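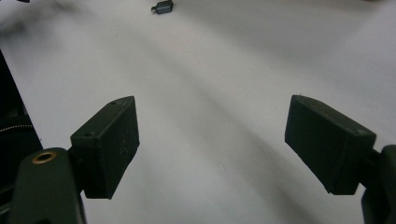

A small dark gray piece near the far side of the white table.

Wondimu Moges answers the first question before I have sat down. "Yes, white," he says. "Everyone asks me why the table is white. I tried a dark one for two years and I was always losing things on it."

He repairs and sorts small household goods at Wasley, a workshop of two rooms behind the old Menik printing house. The front room is for customers. The back room is for the table, and he doesn't like to have much on it.

"One thing, then the next thing," he says. "My uncle had a bench where you could not see the wood. He was a good repairman, but he spent half of the morning looking for the part he had in his hand yesterday."

Moges paid 400 for the table at the closing sale of Assefa, a school supplier. The delivery cost him nearly as much, and he still complains of it. He wipes the top each evening with a cloth and a little dish soap. He has never painted it.

I ask how he decides where a piece should go. He thinks for some time.

"Far from me, if it is waiting. Close to me, if I am working on it. When my daughter helps, she knows this also, so we don't need to talk."

His shelves hold 47 boxes, all from the same maker, Gimis, and all with handwritten labels. Small rectangular pieces are the most difficult to keep in order, he tells me, for they look alike when they are out of their place – and a customer will always remember which one was his.

In December he plans to close for a week and write the labels again. The ink has become pale, and his handwriting, he says, was better before. "Maybe my daughter will write them. She is slow, but you can read it."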